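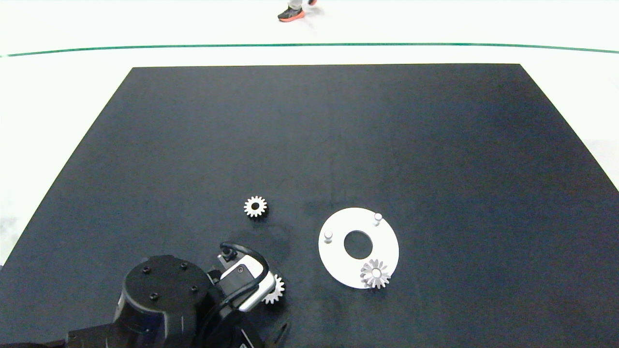

Gear kit on the mat, one on, one in the gripper, one to go

Navdale gear kit for small arms – worth it?
Page 1 of 2

brasspot
Thinking of ordering the Navdale gear set for our arm. Plate, pegs, three spur gears, and you get the arm to put them on. They also do a mat and a "starter policy" you can download if you pay for the bigger box. Pic is mine from a loaner kit, had it since Saturday. Going back soon so need to make my mind up.

Good so far: gears are decent, teeth clean, sit flat. Pegs a decent length with rounded tops which helps more than I expected.
Bad: price. 414 for the big box. For white plastic and a download.

Anyone bought it? Does the starter policy do anything useful or is it just a demo?

tallis_k
Got the big box in November. Policy is fine if your setup looks like theirs. Mine didnt. Moved the arm base over by a hand's width and it started putting gears down next to the peg, very confidently. Retrained on my own demos and then OK.

brasspot
How many demos?

tallis_k
54 to get it going. Then kept adding. The kit wasn't the hard part, the third gear is. Two gears go on whatever, third one has to mesh with both and if you come down straight it just sits on the teeth. You need a bit of a wiggle.

Ruddock_Isla
Wiggle is in their notes, page with the peg diagrams. They call it a seating twist. Small turn of the wrist while pushing down. Easy to teach by hand, less easy if you script it.

overcog
Print your own. Seriously. Plate with holes, pegs, three gears, it's an afternoon. 414 is silly money.

Ruddock_Isla
Printed ones vary though. Did this at work, two printers, same file, gears off one were tight on the pegs and gears off the other rattled. Policy trained on one lot was rubbish on the other. If you want to compare your numbers with somebody else's you want the same parts.

overcog
Then print them all on one printer?

Ruddock_Isla
And the other person prints on what?

overcog
OK fair. But most folk on here aren't comparing with anyone, they want the arm to do a thing.

L Cartwright
Disagree a bit with both. Printed a set, bought a set, ran them side by side. Bought set has a slight chamfer on the bore and that was worth more than anything I changed in training. You can add a chamfer to a print but you have to know to do it. I didn't.
Lachlan

overcog
So add a chamfer. Saved everyone 414.

L Cartwright
Yes well. I'm telling you now, for free.

brasspot
Haha. Chamfer noted. What about the mat, is it needed? The white floor here glares a bit with the lights on, and the parts are white, so black under them makes sense to me. But any black cloth would do?

tallis_k
Any black cloth. Mine's an offcut. Just make sure it lies flat, creases show up as lines in the camera and the gear edges get lost. Mind it scuffs too, wipe it now and then.

fennimore2000
Had the mat, sent it back. Slid about whenever the gripper pressed down. Taped it, tape came up. Otherwise the kit is good, don't want to be all negative.

Ruddock_Isla
Rubber shelf liner underneath. Hasn't shifted since.

brasspot
Good one, ta.
Other thing – cable. On mine it loops right up over the top of the gripper and comes down the side. Anyone had it snag a peg? Not the kit's fault but the pegs stand up and the cable hangs down...

tallis_k
Snagged once, dragged the whole plate. Clip it further back on the wrist and leave enough slack for the twist. Too short is worse, it pulls on the connector.

overcog
Also stick the plate down. Bit of putty.

Ruddock_Isla
Don't stick it down if you're training. It'll learn the plate is always there and nowhere else. Shift it every few goes, rotate it as well so the pegs aren't always in the same place.

overcog
Or stick it down and have something that works by teatime. Depends what you want.

L Cartwright
Has anyone tried the Skedasura one? Similar idea, metal gears. Heavier, which I'd think helps them drop onto the peg.

fennimore2000
Tried it at a mate's. They do drop better. Shiny though, camera hated them. And they hurt when the arm flings one. Prefer the Navdale ones overall.

brasspot
Right so where I've got to. Small box without the policy is a lot less, same gears same plate as far as I can tell. Black cloth, shelf liner, clip for the cable, record my own demos. Is there any reason left to get the big box?

tallis_k
Spare gears. You will lose one. They roll.

Ruddock_Isla
Spares you can buy separate, bag of 20 I think, check the shop page. Policy is a nice starting point if you've never trained one. If you have, skip it.

overcog
Or print the spares :)

L Cartwright
With a chamfer.

brasspot
Going small box. Will do a run with the loaner tonight first, want to see how the third gear goes with the twist. Is there a sensible angle for it or just feel?

Ruddock_Isla
Feel. Half a tooth each way is plenty. If it hasn't dropped by then lift off and come down again, dont keep grinding at it, you'll wear the tips.

fennimore2000
+1 on lifting off. Mine have gone fluffy at the edges from pushing.

brasspot
Cheers all. Will post how it went, proably late.

Next page >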